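# The office coffee fund, a history

I have worked at four companies and every one of them had a coffee fund. 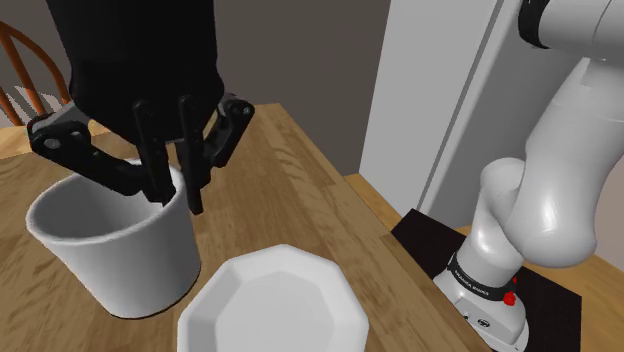 The one at Ellow was run by Indira Arumugam, who kept it in a biscuit tin with a sheet of graph paper taped inside the lid. You put in two dollars on payday and drew a little tick next to your name. If you didn't draw your tick, Indira came and stood near your desk. She never asked for anything. She'd look at your plant and say it was doing well. I have paid the same two dollars twice in one week because of that woman and my plant.

Then Ellow got bought and we moved to the Cerstead building, which had a machine. It took pods. The pods came in a rack by flavor, and by noon on any given day the only flavor left was hazelnut. I drank hazelnut for three years. I now can't be in a room with a Nutella jar.

Braulio Ledesma, who sat across from me, did the math on the pods one slow afternoon and sent it to the whole floor. We were going through 637 a week, at a cost he described in bold type. I think he expected to be thanked. What happened was that the pods went away and we got a large thermal jug, filled at seven in the morning by whoever got in first and drunk with decreasing enthusiasm until five. Braulio switched to tea and ate lunch in his car for a while.

I bring this up because my current place has started talking about a fund again. There was an email. It had a survey attached, and the survey had a section on milk.

I should say I'm the last person who ought to have opinions about this. At home I use instant. I've tried the other ways. My brother-in-law Kiros gave me a hand grinder two Christmases ago, a beautiful object, and I ground beans with it every morning for nine days. It takes four minutes. Four minutes is a long time to stand in a kitchen turning a handle when you haven't had any coffee. It lives behind the slow cooker now and comes out when Kiros visits, and I think he knows.

But work coffee is different. Half of it is the walk over there. I learned about both of the layoffs at Cerstead while waiting for that jug to gurgle, and I learned that Eero Partanen was getting married from the way he took the last of the milk and apologized to everyone in turn, glowing like a lamp. You don't get that from an email, even one with a survey.

So I filled it in. I said yes to the fund, whole milk, no pods, and under "Other comments" I asked whether anyone had thought about a biscuit tin. I got an automatic reply thanking me for my input and saying the results would be shared by the end of August.

Hazelnut is listed as an option. I checked.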